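Mivlow Hand-Held Gripper: A Long Look After More Than 200 Folds

Jan 26, 2019
By Kane Donnelly

Print this article | E-mail to a friend
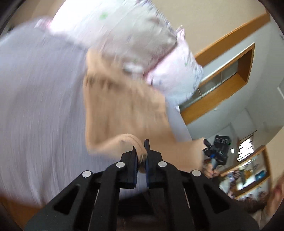 How many examples do you need before a robot can learn a chore? It depends on the chore, but I plan on 200 for a simple one and closer to 1000 for anything with cloth in it.

Cloth is where I've spent my time with the Mivlow, mostly on and next to a bed, picking up something tan and soft by the edge and trying to do it the same way twice (harder than you'd think!). The two jaws come to slim tips, and I've grown very fond of them. They slide under a seam nicely, and the fabric gathers between them in small folds without much fuss.

My old Ellery had wider tips and I was forever pinching the blanket along with the shirt. I threw out 158 recordings in September for that alone, and I'm still a little sore about it.

Now for the grumbles. Shake a garment out quickly and it blurs, so slow down, even when you're tired and want your supper. The grip is also stiff for the first 9 folds or so, and my thumb let me know. If you have small hands, try the Prellow before you buy. Still, I'd get the Mivlow again, and I've told my sister so.

Contact us | Copyright 2019 Solell | Back to top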